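주방 싱크대 배수구와 트랩 관리 요령

악취와 배수 지연은 대부분 트랩 내부의 기름막, 봉수 부족, 연결부 누수 중 하나에서 시작된다. 아래 내용은 일반 가정용 싱크대의 PVC 배수관과 스테인리스 거름망을 기준으로 정리했다. 금속관이나 업소용 그리스 트랩에는 그대로 적용하지 않는다.

준비물
대야, 고무장갑, 낡은 칫솔, 마른걸레, 손전등, 교체용 고무 패킹. 패킹은 기존 부품을 빼서 안지름과 두께를 잰 뒤 같은 규격으로 구입한다. 두께가 1mm만 달라도 너트가 끝까지 물리지 않는 경우가 있다.

냄새의 위치 확인
배수구에 코를 가까이 대었을 때와 하부장 문을 열었을 때의 냄새를 비교한다. 배수구 쪽이 강하면 거름망 통과 트랩 상부의 오염을 의심한다. 하부장 쪽이 강하면 주름관과 바닥 배수관이 만나는 부분의 틈을 먼저 본다. 이 부분은 시공 때 테이프만 감아 둔 집이 많고, 몇 년 지나면 접착력이 떨어져 벌어진다. 방취 캡을 끼우면 해결된다.

오래 비워 둔 집이라면 봉수가 증발했을 가능성이 있다. 물을 1리터 정도 흘려보내고 30분 뒤 다시 확인한다. 냄새가 사라지면 분해할 필요가 없다.

트랩 분해와 세척
1. 하부장의 물건을 모두 꺼내고 트랩 아래에 대야를 놓는다.
2. 수전을 잠그고, 식기세척기가 같은 배수관을 쓰면 전원도 끈다.
3. 상하 너트를 손으로 푼다. 굳어 있으면 미지근한 물에 적신 걸레를 감아 두었다가 다시 돌린다.
4. 패킹의 방향을 확인하고 순서대로 늘어놓는다. 경사가 있는 패킹은 얇은 쪽이 관 안쪽을 향한다.
5. 중성세제를 묻힌 칫솔로 안쪽 면을 닦고 헹군다.

플라스틱 너트에 공구를 쓸 때는 힘의 방향에 주의한다. 플라이어의 톱니가 나사산 옆을 누르면 겉으로는 멀쩡해 보여도 미세한 금이 생긴다. 폭이 넓은 스트랩 렌치가 안전하며, 조일 때는 손으로 끝까지 돌린 다음 8분의 1바퀴만 더 돌린다. 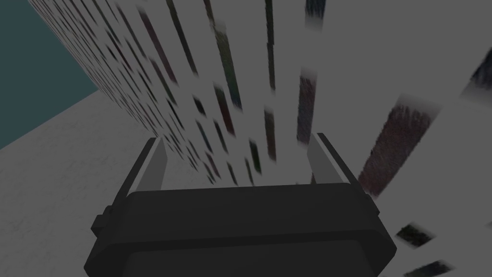
조립이 끝나면 싱크볼에 물을 절반쯤 받아 한꺼번에 내려보낸다. 졸졸 흐르는 물로는 연결부에 압력이 걸리지 않아 누수를 놓치기 쉽다. 마른 휴지를 너트 둘레에 대어 젖는지 확인하고, 20분 후 한 번 더 확인한다. 물이 비치면 너트를 더 조이지 말고 일단 풀어서 패킹이 접히지 않았는지 본다.

기름막 관리
뜨거운 물을 붓는 방법은 주의가 필요하다. 일반 PVC 배수관은 열에 약해서 끓는 물을 반복해서 부으면 이음부가 변형된다. 50도 안팎의 온수에 주방세제를 풀어 쓰는 정도면 충분하다. 프라이팬의 기름은 설거지 전에 종이로 닦아 일반쓰레기로 버린다.

베이킹소다와 식초를 함께 쓰는 방법은 거품이 많이 나지만 두 성분이 서로 중화되므로 세정력은 기대보다 낮다. 베이킹소다는 거름망을 문지르는 연마제로 따로 쓰는 편이 낫다. 염소계 세정제는 식초나 구연산과 절대 섞지 않는다. 유독한 염소가스가 발생한다. 사용 중에는 창문을 열고 환풍기를 켠다.

점검 주기
거름망은 매일 비우고, 거름망 통은 7일에 한 번 닦는다. 트랩 분해는 배수가 느려졌을 때 하면 된다. 패킹은 눌렀을 때 탄성이 없거나 표면이 갈라졌으면 교체한다. 주름관이 아래로 처져 물이 고이는 구간이 있으면 클램프로 벽면에 고정해 경사를 만든다.

위 절차로도 배수가 느리면 바닥 아래 공용 배관의 문제일 수 있다. 욕실이나 세탁실 배수도 동시에 느린지 확인한 다음 관리사무소나 배관 업체에 연락한다.

작성: 레나 발차크
최종 수정: 2025년 6월 20일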